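Fandholm Two-Arm Cell: Set-Up and Recording Guide
Section 4. Gathering examples for a new task

By now your cell is bolted down and both arms have been through their first checks, so we come to the part most people enjoy: showing the arms how a job is done, over and over, until there is enough for the Dorkow trainer to learn from.
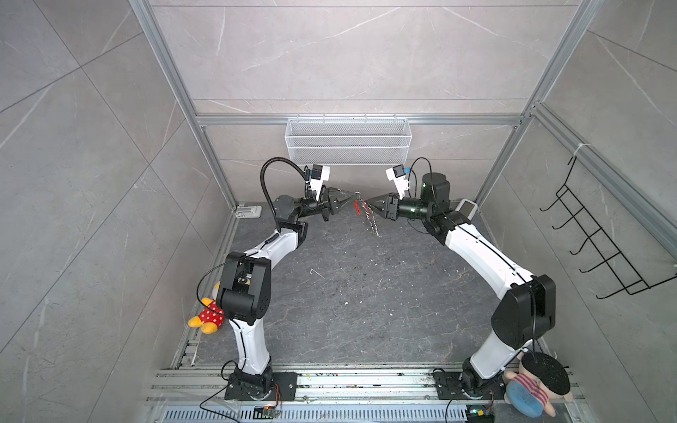
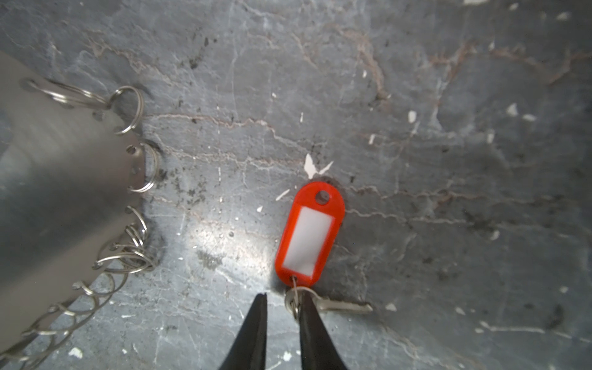 The full cell first, then the view from a wrist camera during key tag work.

Written by the Training Writer, Fandholm Support Desk

Take your time with these steps the first day. Everybody is slow at the start, and slow, steady examples are perfectly good ones!

1. Start the Nseir recorder and wait until every camera view is live. Look at the wrist views with care, and wipe any lens that seems hazy.

2. Set out your small parts. For key tag work you will want a tag, a key and a few split rings, placed where a gripper can get at them from above.

3. Name the task in plain words, such as "put key on tag," and keep that same wording for the whole batch.

4. Press Record, guide the arms through the job from start to finish, and press Stop once both grippers have let go and backed away.

5. Mark the example Keep or Discard right then, while you still remember how it went.

6. Move the parts a little, turn the tag another way, and go again. Plan on 200 kept examples before your first training run.

Note: A fumble that you recover from is worth keeping (we are quite fond of those). A dropped part that rolls out of reach should be marked Discard.

Caution: Keep your hands out of the cell while the arms are powered. Press Pause and wait for both arms to come to rest before you reach in for a ring or a key.

When the batch is done, choose Send to Dorkow from the File menu and leave the recorder open until the upload bar closes.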